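Muminport Open House

The Muminport Open House is a yearly public event on household robotics, held by the Muminport workshop in cooperation with the software firm Luvent. It consists of talks, a hall of working machines and a set of home sessions, in which people use hand-held grippers to carry out ordinary chores while the tools record the motion. The recordings are later used to train robot arms. The event is best known for its clothing sessions, which deal with hanging, folding and sorting garments.

Background

Muminport was set up by Hagos Gashaw, a mechanical engineer, and Bontu Ayele, who had worked on sewing machinery. Their first product was a fixed arm for loading small presses. Work on cloth started after a customer asked whether the arm could put shirts on hangers. It could not do so reliably, and the two founders began collecting examples of people doing the job with a gripper in each hand.

The first open house took place in May and drew 11 visitors, most of them suppliers. The following one was moved to 20th October and opened to the public, with 174 people signing in at the door. The autumn date has been kept.

Home sessions

The home sessions are held in lived-in rooms, away from the main hall. Muminport's view is that a bare test bench gives poor examples, as real homes have furniture in the way, changing daylight and very little free space. Rooms are used as they are found.
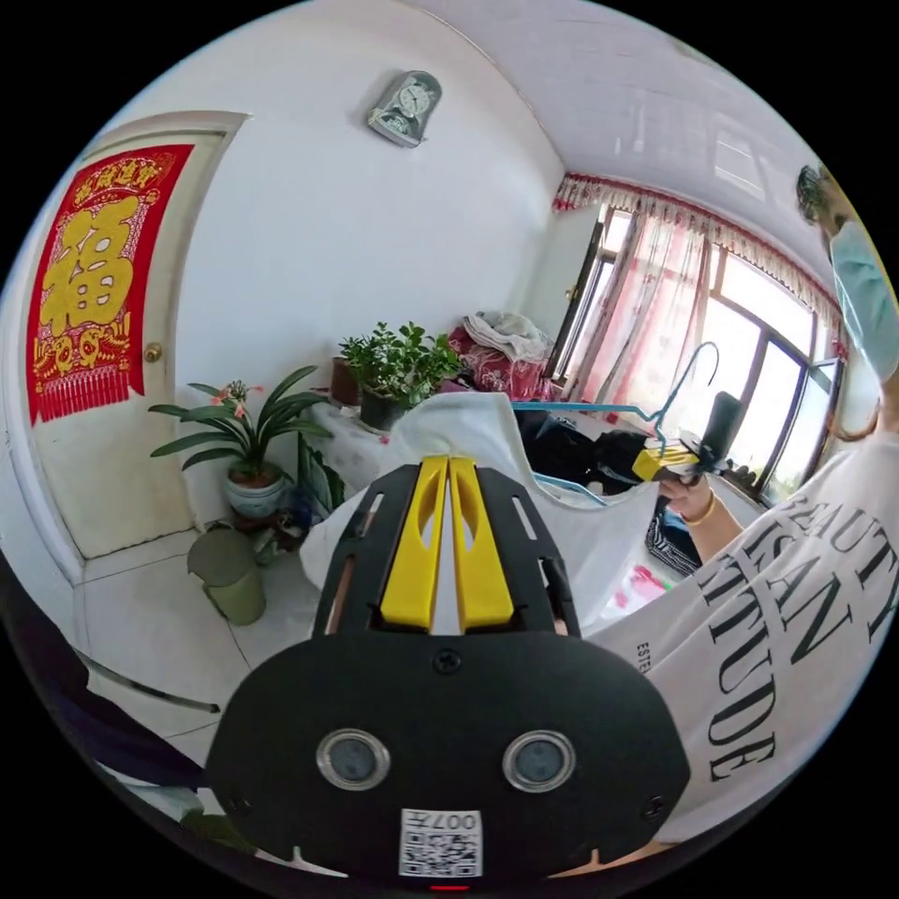
Each session lasts 200 minutes including breaks. The operator is given a short list of tasks, such as putting a shirt on a hanger, moving it to a rail and taking it down again. There is no set order of hand movements. Operators who have done the work before tend to pinch the garment near the shoulder seam, while newcomers often start from the hem and have to turn the piece over. Both kinds of attempt are kept. Failed attempts are kept too, with a note of the step at which the garment was dropped or the hanger slipped.

Parveen Baloch has run the clothing sessions since the second open house. She wrote the task list in its present form and added the rule that an operator may stop at any time without finishing a garment.

Equipment

The grippers close when the trigger is squeezed and open when it is let go. They have no motor. The fingers are a replaceable part, molded in a flexible plastic by Gitard, and are changed when the tips begin to wear. Earlier sets were made of a harder plastic that tended to slide off thin cotton. 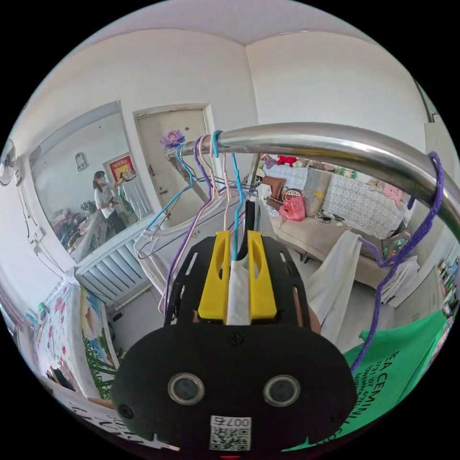
Hangers were a source of argument in the first years. Ayele wanted a single standard type so that results could be compared, while Gashaw held that a robot trained on one type would be of little use in a home. The present rule is that whatever hangers are already in the room are used. Wire hangers in mixed colors, such as the blue, purple and pink ones bunched on the steel rail, are harder to separate than thick molded ones, as the hooks catch on each other. Pulling a single hanger free is now listed as a task of its own.

Rails and stands for the main hall are lent by Yalçınkaya, a maker of shop fittings. The home sessions use the furniture of the house.

Visitor program

Visitors may try the grippers in the main hall under the guidance of Letay Gebru, who trains new operators. A beginner usually needs around 2 hours before the movements become steady. The most common early mistake is squeezing too soon, before the fingers are on both sides of the cloth. 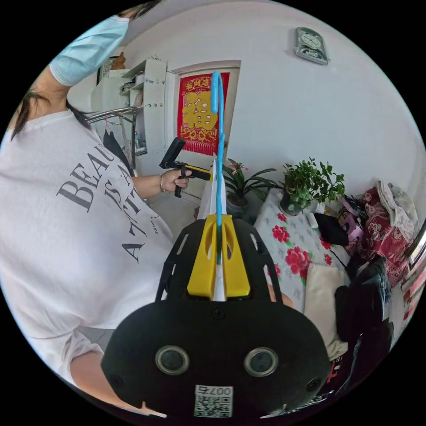 Two hand-held grippers in use during a home session.

The afternoon talk covers how the recordings are cleaned and matched to a robot arm. It has been given several times by Joris De Haan of Luvent, whose group writes the matching software. Copies of the slides are handed out on paper.

Admission is free, but places in the home sessions must be booked in advance. The main hall is on the ground floor and has step-free access from the parking lot.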